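## 4. Setting up for a bottle session

This section covers the desk exercises the club runs on the humanoid. Sections 1 to 3 (charging, network, first power-up) must be done before you start here. If you are new, do the whole section once with a second-year member before you lead it yourself.

You need two people. One is the operator, who sits at the laptop and runs Clider. The other is the spotter, who stays within reach of the stop button and does nothing else while the arms are live.

### 4.1 Placing the robot

1. Clear the desk. Laptops, cups and phones go on the shelf in the hall.
2. Walk the robot to the right end of the desk using the Merkidora walking profile. Do not push it by the shoulders.
3. Stop when the hand nearest the desk hangs just clear of the front corner. If the fingers touch the desktop at rest, back up one step.
4. Check that both feet are flat on the floor.
5. In Clider, select **Rest**. The arm should hang at the side with the fingers pointing down.

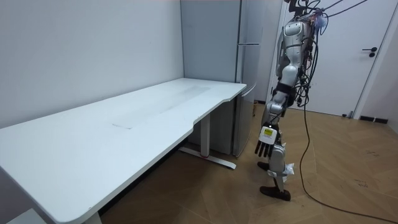
*Figure 4-1. Start position at the right end of the desk, arm down, hand clear of the corner.*

6. Follow the floor cable by eye from the robot to where it leaves the work area. It should lie in a loose curve behind the feet. If it is pulled straight, feed in more slack before you go on.
7. Look over the wiring at the shoulder. Push in any connector that has backed out. Do this with the arms powered down.

> **Caution:** Keep the door closed during a session. It opens close to where the spotter stands, and people walk in without knocking.

> **Note:** The wrap at the knee is checked every Friday. If it has slipped, tell Elsie Yeoman and write it in the log. Do not retie it yourself unless she has shown you how.

### 4.2 Loading the session file

1. Open Clider and choose **Sessions > New from template**.
2. Pick `desk_bottle`. The older template, `desk_cup`, is still in the list but its grip settings were made for the previous hand.
3. Enter your initials and the spotter's initials. Clider will not arm without both.
4. Set the grip limit to 554. This is a setting in the Osovau controller and has no unit you need to worry about. Values over 2,000 are refused.
5. Press **Check**. All joints should report green within a minute. If one stays yellow, see section 7.

The club's recordings are numbered in order. The last one from the fall group was 2,736, so yours will be higher. Don't reuse a number, even if the run was bad.

### 4.3 Running the grasp

Use closed plastic bottles only. No glass and no cans.

1. With the arms powered down, stand the bottles upright near the back of the desk. Leave a hand's width between them.
2. The spotter steps back and says "clear."
3. The operator arms the robot and selects **Reach**. The arm comes up and extends over the desk.
4. Stop the reach when the open hand is beside the bottle you want. Adjust in small steps. The arrow keys move the wrist; holding Shift moves the whole forearm.
5. Select **Close**. Wait for the grip reading to settle.
6. Select **Lift** and raise the bottle a short way. You do not need height for this exercise.

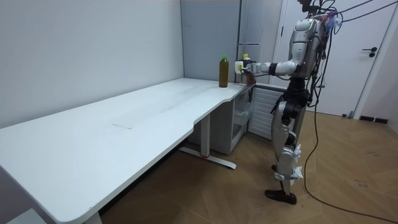
*Figure 4-2. One bottle held just above the far corner of the desk, the other left standing.*

7. Hold for a count of ten, then select **Lower**. Don't open the hand until the base of the bottle is on the desk.
8. Select **Open**, then **Rest**. Save the recording before you start the next one.

> **Caution:** Never take a bottle out of a closed hand. If the hand will not open, press stop, wait for the arm to power down, and use the manual release described in section 6.2.

If the bottle tips during the reach, stop and let the spotter reset it with the arms powered down. Mark the recording "tip" and keep it. Bernadette Charpentier goes through the failed runs with the new members in March and would like more of them than we usually give her.

If the hand closes but the bottle slides, raise the grip limit by 50 and try again. Do this twice at most. After that the finger pads probably need cleaning (section 8.1).

### 4.4 Ending the session

1. Select **Rest** and wait for the arm to stop moving.
2. Disarm in Clider. The spotter confirms the light on the stop box is off.
3. Take the bottles off the desk and wipe up any drips, including on the floor near the feet.
4. Upload the recordings to the Charpentier folder on the club drive.
5. Fill in the log: start time, end time, initials, recording numbers, anything that slipped or made a new noise.

Leave the cable where it is if another pair is signed up after you. Otherwise go on to section 5, Shutdown and storage.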